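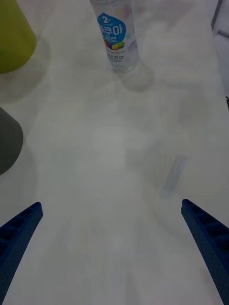 Desk trash, then! Start with that and wait for the groan. My slot is 8 minutes and I want to spend most of it on the small stuff, the drinks and snack wrappers that pile up wherever people sit for more than an hour. Ask who has a bottle within reach right now (hands up, I'll put mine up too). Point at the clear bottle with ZERO on the label and ask what it is. People will say "plastic," and yes, fine, but it's a bottle plus a label, and if it still has its cap, that's another bit to think about. The little fruit pictures and the blue teardrop are printed on a label that's mostly see-through, so from across a room you hardly notice there's a label at all. That's my whole first point and I should slow down for it, I always rush this bit.

Then the numbers, quickly. Hurosness has 293 desks across the two floors. During the June check we logged 1067 drink containers and almost 100 of them still had something in them. Say that again if the room is noisy. The liquid is what ruins a bag of recycling, it gets into the paper and then the whole lot smells like a soda fountain.

Pause. Drink water. Next slide.
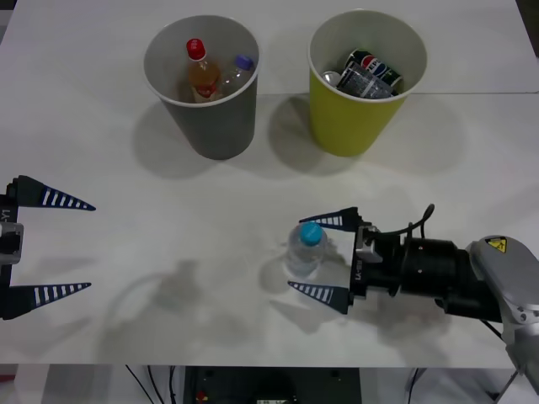 Hurosness Facilities and Recycling Team

OK, the cup trick, my favorite part! You take a couple of paper cups and use them as sorting bins while you work. I have the gray one for bottles and the yellow one for the can and the wrapper, and they sit at the far side of the table where I won't knock them with my elbow. Any cups will do, but pick two colors if you can, it saves you thinking.

Ask the room what's wrong in the gray cup. Someone will get it: the one with the red cap still has an amber-orange drink in it. Don't tell them too fast. The one with the purple-blue cap is nearly empty, so it's a quick trip to the sink. Caps back on after rinsing, please, our hauler Gosevell takes them that way.

Now the yellow cup. Pepsi can on its side, good. Crumpled clear wrapper squashed in front of it, not good! Everyone does this, me included. Soft wrappers look like they ought to go along with the bottles and at our site they don't, they go in the trash. If you put a can and a wrapper in the same cup, just remember to pull them apart when you get to the big bins by the elevators. (Mention that the new bin signs from Nwankwo are up on the second floor and the first floor ones are coming.)

Somebody will ask about the cups themselves. Paper cups with a lining are trash at our site for now. I've asked Hundar, who supply the kitchen, whether we could switch to a kind that can be composted, and I'm waiting to hear. Don't promise anything here, I got in trouble for that last time.

The other question I usually get is whether you need to peel the label off. At home, check your own town's rules. In this building, leave it on. If it's already coming loose and you feel like pulling it off, go ahead, it goes in the trash with the wrappers.

If there's time: do the demo. Bring a bag of clean bottles and cans, spread them out, and get two people from the front row to sort them into cups while everybody shouts advice. It gets loud and it's a lot of fun. If the clock says no, skip straight to the handout.

Handouts are on the chair by the door. Leave the contact slide up during questions, and take the bag of cans home with me this time.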